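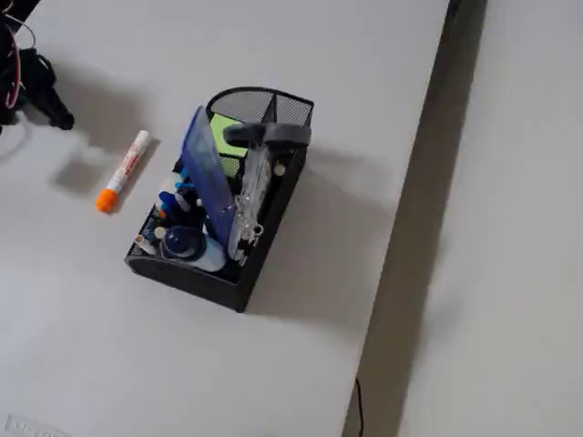 Lavex to Combine Office Supply Ordering Under One Catalog Following Acquisition of Sterkach

Lavex, a supplier of workplace consumables and small office equipment, has completed its purchase of Sterkach, a distributor of stationery and filing products. The transaction covers the Sterkach product range, its warehouse lease in Irkier and its open customer contracts. Financial terms were not disclosed.

Sterkach will continue to trade under its own name until the end of June. After that point, new orders will be accepted only through the Lavex catalog. Orders placed before the changeover will be filled at the price shown on the original confirmation, including items on back order.

Catalog and item numbers

The two companies currently use different numbering systems. Sterkach item numbers have 8 digits, with the last digit showing pack size. Lavex item numbers have 7 digits and list pack size in a separate field. During the changeover, customers may enter either number in the ordering system. The system will return the matching Lavex item and the unit of sale.

Customers who upload orders by spreadsheet should check the unit of sale column before sending the first file. Several common items, including ballpoint pens, adhesive note pads and document sleeves, were sold by Sterkach in single packs and are sold by Lavex in cartons. A quantity of 12 in the old file may therefore produce an order for 12 cartons. A conversion table is available from account managers and will be attached to the first invoice issued under the new system.

"Most of the work has been in matching records," said Ilango Chowdary, director of operations at Lavex. "Where both companies carried the same product, we kept one listing and moved the order history to it. Where the products were similar but differed in size or material, we kept both listings – those will be reviewed after the first full quarter."

Some 14 product groups are affected by the merger of the two ranges. No product group will be removed in full. Hanging file frames in the older narrow width will be sold while stock lasts and will not be reordered.

Warehousing and delivery

The Irkier warehouse will remain open and will handle paper, filing and desktop storage products. Cleaning supplies and breakroom goods will ship from the existing Lavex site. An order that contains goods from both sites will arrive in two deliveries, each with its own packing slip. One delivery charge will apply.

The daily cutoff for next-day dispatch will move to 4 p.m. for both sites. Sterkach customers previously had until 5 p.m. Customers with a written service agreement that names the later time will keep it for the remainder of the agreement.

Transport between the warehouses and customer sites will be handled by Smits, the current Lavex carrier. Delivery instructions held by Sterkach, such as gate codes, loading dock hours and floor-level drop points, have been passed to Smits. Customers are asked to confirm these details at the time of their first order.

"Drop points are where errors tend to show up," said Concetta Carbone, distribution manager at the Irkier site. "We have the addresses. The notes attached to them were kept as free text, and a number of them refer to people or departments that have since moved."

Returns and billing

Returns of goods bought from Sterkach will be accepted at Irkier under the original terms. The return form must show the Sterkach invoice number. Credits will be issued to the customer's Lavex account – refunds to a card or bank account can be requested in writing.

Invoices will be issued twice a month. Purchase order numbers will appear in the header and on each line. Customers that require a cost center code on each line should send their code list to the billing department before placing an order.

Staff

Tuulikki Nieminen, managing director of Sterkach, will join Lavex as head of product range. Innes Ogilvie will continue as head of customer accounts and will take on the Sterkach account team.

About Lavex

Lavex supplies office, cleaning and breakroom products to businesses, schools and public offices.

Press contact: Cinzia Bassi, Communications, Lavex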